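Sokilthorpe Home Forum > Laundry and Linens
Washing striped cotton: do you sort by color or by weight?

hemlock_row
Posted December 31, 2024
I've always sorted by color and nothing else. My sister-in-law says that's why my knits pill, and that I should keep sweaters away from sheets no matter what color they are. We have one washer, hard water, and a lot of striped things that are half white and half dark. What do you all do with stripes?

Eylül Kozan
By weight. Sheets go alone. A big sheet wraps around everything else in the drum and the small stuff never rinses right. Stripes go in cold with whatever weighs the same.

dorset4
Disagree on cold. Cold does nothing for pillowcases. I do all bedding warm, stripes included, and I've had one set bleed in 300 washes or so. It was a cheap red one.

hemlock_row
These are the kind of thing I mean. Cardigan and bedding. 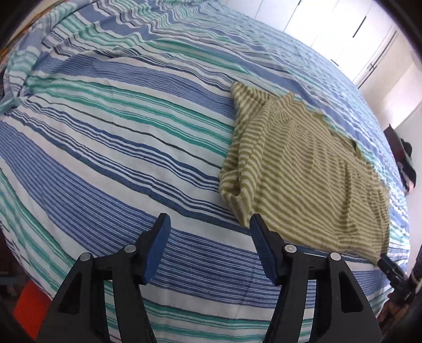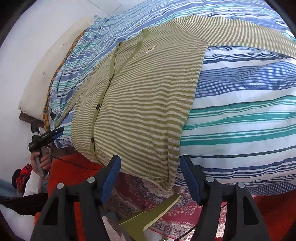

The blues worry me less than the greens. I had a green towel years ago that turned a whole load gray. Also, does anyone use Skimix? The store here only carries the big jug and I don't want to get stuck with it.

Eylül Kozan
Skimix is fine but it suds too much in a front loader. Use half the cap.

pat_in_bodin
I used Skimix for two years and went back to powder. It left a film on dark cotton. Could have been our water.

dorset4
It's the water. You need a softener, whatever soap you buy.

pat_in_bodin
We have a softener. A Dedorov, put in last October. Same film.

dorset4
Then check the salt.

millpond
For bleeding, wet a corner, press it with a white rag, and look at the rag. If color comes off, wash that piece by itself until it stops. Knits go inside out in a mesh bag, short cycle, low spin, dried flat. I wouldn't put any sweater in at 1,000 rpm. Mine stays at the lowest setting.

hemlock_row
Thanks. I'll do the rag test on the greens and run the sheets separately. Not sold on warm yet.

dorset4
Try it on the pillowcases first.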